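Speaker notes - Postmont Antiques and Collecting Club, winter talk
"What is in the box: sorting, cleaning and storing inherited costume jewelry"
Folasade Ogbonna
February 9, 2020

Opening (before the lights go down)

Thank Ville Lappalainen for the invitation and for the table. Say that questions are fine at any point, but questions about what one particular piece is worth should wait until the end, at the side table.

Start with the box from my aunt. It was a cookie tin inside a hatbox, and there were about 200 pieces in it. It took me most of a winter. I made every mistake in this talk with that tin, so I can speak about them with some authority.

Ask for hands: who has a box like that at home? Who has opened it in the last year? Leave time for people to talk to their neighbors.

What I mean by costume jewelry

Jewelry made mainly from materials that are not precious. Base metal, plated metal, glass, plastic, wood, shell, imitation pearl. It can be well made or badly made. Some of it was expensive when it was new.

What I am not covering: gold, platinum, natural gemstones of any value. If you find a karat mark or suspect you have a real stone, put the piece in its own bag and take it to a jeweler. Do not clean it first.

Sterling silver sits in between. A lot of costume pieces have silver in them, and it turns up in almost every family box. I will say a little about it under cleaning.

Part one: before you touch anything

Take photographs of the box as it is. Two or three are enough. Families often keep sets together without saying so, and once you tip everything out you lose that.

Keep the envelopes, the scraps of paper and the little cards. My aunt wrote on the back of grocery receipts. One of them said "Benditz, the blue set, from the sale" and that was the only way I ever matched a pair of earrings to a bracelet that had been in a different drawer.

Benditz was the department store on the corner by the bus station. Some of you will remember it. (Pause here. Someone always does.) They sold a house line on plain cards with a scalloped edge. If you have one of those cards, keep it with the piece even if it is torn.

Talk to people while you can. Ask who wore it and when. Write the answer down with the name of the person who told you. I have two cousins who give completely different accounts of the same brooch, and I have written down both.

Part two: the work surface

Work on something soft. A bare tabletop will chip glass stones and plating, and small parts roll. A folded towel is all right but the loops catch on prongs, so check before you lift anything. A blanket covers more ground. Whatever you use, it should be washable and it should not be something you will want back by supper.

Daylight is best. If you work in the evening, put a lamp to one side and low, so that scratches and worn plating show up.
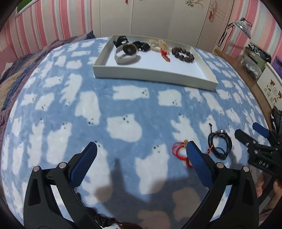

Have your containers ready before you begin. Shallow ones work better than deep ones. In a deep container the pieces end up on top of each other, and you are back to the cookie tin. Muffin pans are good for earrings. Egg cartons are fine for a first sort but do not store anything in them, as the cardboard holds damp.

Other things to have within reach: a magnifier, a soft brush, small zip bags, paper tags with string, a pencil, a magnet. Pencil only. Ink runs and it transfers.

Part three: the first sort

Sort by type first. Necklaces, bracelets, brooches, earrings, rings, parts. Do not try to sort by age or maker on the first pass. You will slow down and start reading things on your phone, and the table will still be covered a week later.

Keep a separate place for broken pieces and loose stones. Do not throw out a single earring. It may have a partner further down the box, and if it does not, the stones can be used to repair something else.

Necklaces: lay them out straight. If chains are tangled, put a little talcum powder on the knot and work it open with two pins. Do not pull. If you have been at it for 20 minutes and you are getting annoyed, leave it until tomorrow.

(Demonstration if there is time. The knotted chain is in the small brown envelope. Ask for a helper with good eyesight.)

Second sort is by condition. Sound, needs cleaning, needs repair. A piece can move from one group to another later.

Third sort is by maker or style, and this is where you can take your time.

Part four: reading the back

Turn everything over. The back tells you more than the front. Look for a maker's name, a patent number, the kind of clasp and how the stones are held.

Marks are usually on the clasp, on the pin bar, or on a small oval plate. Use the magnifier and tilt the piece under the lamp. A plain surface with no mark does not mean the piece is poor. Many good makers used paper tags, and those were thrown away on the first day.

Clasps. Screw-back earrings are generally earlier than clip-backs, though both were made for a long time. An old brooch may have a simple C-shaped hook with no lock. If the pin sticks out well past the hook, it may be older again. These are guides only. Clasps get replaced.

Stones. Prong-set stones can be tightened. Glued stones cannot, but they can be reset. Look for old glue that has gone yellow around the edge, which usually means a home repair.

The magnet. If a chain jumps to the magnet, there is iron or steel in it, or at least in the clasp. If it does not, you have learned only that it is something else. Brass, silver, aluminum and gold all behave the same way here.

Show the Bashir brooch. Pass it around in its case. Stamped on the back, two repairs, one replaced stone in the lower left that is slightly greener than the others. Most people do not notice until they are told. It is still my favorite.

Part five: cleaning

Do less than you want to.

Start with a dry, soft brush. An old makeup brush is good. Brush toward you over a white cloth so you can see anything that falls out. Check for loose stones before you do this and after.

For metal with no stones, a cloth barely dampened with water and one drop of dish soap. Wipe, then wipe again with plain water, then dry straight away. A hair dryer on the cool setting gets into the links.

Do not soak anything with foil-backed stones. Water gets behind the glass and the foil goes dark. You cannot undo it. I lost a pair of earrings this way, which is why they are in the envelope marked "warning." Pass them around too.

Do not use toothpaste, baking soda, vinegar or ketchup. All of these have been recommended to me by kind people. They are either abrasive or acidic, and thin plating will not survive them.

Imitation pearls: a dry cloth or a very slightly damp one. Never a dip. The coating peels, especially around the drill holes.

Silver: a polishing cloth is enough for most pieces. If there is dark color in the low parts of a pattern, think before removing it. It may have been put there on purpose.

Green crust on metal is corrosion. Separate that piece from the others today. Pick off what you can with a wooden toothpick, wipe and dry, and look at it again in a month.

Part six: storage

Keep it dry, dark and separate. One piece to a bag or one to a compartment. Hard stones scratch soft ones, and clasps scratch everything.

Lay necklaces with strung beads flat. The thread stretches if they hang. Chains can hang.

Leave plastic bags open a little at the top. Some older plastics give off a vapor as they break down and it needs somewhere to go. If an old plastic bangle smells sharp or feels sticky, store it well away from the rest.

Avoid the attic and the basement. A bedroom closet is fine.

I use Sokero drawer units with felt liners. They are sold for hardware, and you have to cut the felt yourself. The whole set takes up less space than the hatbox did.

Number each bag and keep a list. Mine is in a school notebook: number, what it is, where it came from, any mark, any damage. I tried a spreadsheet and stopped after 13 entries. Use whatever you will keep up.

Part seven: keeping, giving, selling

You do not have to keep all of it. Decide after the list is done and not before.

Ask the family first, and give them a date to answer by. Let people choose in person if you can. Photographs make everything look the same size.

On selling. Most boxes contain a few pieces that are worth the trouble of selling one at a time and a large number that are not. Sell those by the lot. The highest price I have had for one piece was 600 dollars, for a necklace I nearly put in the parts bag. Most have sold for less than the cost of lunch.

The parts bag has its uses. Schools and theater groups are glad of it. So are people who repair jewelry at home.

Before the break

Remind people that the handout has the cleaning list on one side and the clasp drawings on the other. Extra copies are by the coffee.

Side table opens after the break. One piece per person to begin with, then second pieces if the line is short. I can say what I think a thing is and how it was made. I do not give written valuations.

Get the Bashir brooch and the warning envelope back before anyone goes for coffee.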